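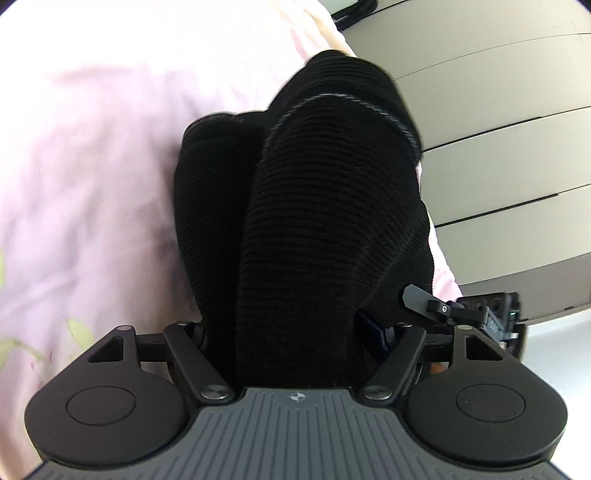 Última modificación de esta página: marzo, 16:40

Cuaderno del taller, app Pilasetti para Android

Sigo con el cierre inesperado al girar la pantalla. Ayer pensaba que era el adaptador de la lista, pero Selamawit lo ha probado con la lista vacía y también se cierra. Entonces miro el fragmento de detalle. El objeto inyectado se pide en el constructor, cuando la actividad todavía no existe. Lo he movido a onCreate y en el emulador ya no pasa. En el teléfono viejo de Getachew Gebru falta probar.

Segunda cosa: la sincronización con Mumley. El servidor devuelve 1,033 registros y nosotros guardamos 2,000. He tardado bastante en ver que la consulta se lanza 2 veces y que el límite de la tabla local corta el resto. Mulugeta dice de poner una clave única, yo prefiero quitar primero la llamada doble. Quedamos en hacer las dos cosas, en commits separados.

Las pruebas de la rama Jarnport tardan demasiado. He desactivado 3 que dependen de la red, marcadas con comentario. Por favor, no borrarlas.

Pendiente:
preguntar a Vlasta Stan por la firma de la versión
subir el minSdk o no (Getachew Admasu no está convencido)
leer otra vez la documentación de Russo sobre los hilos, no entendí la parte del ejecutor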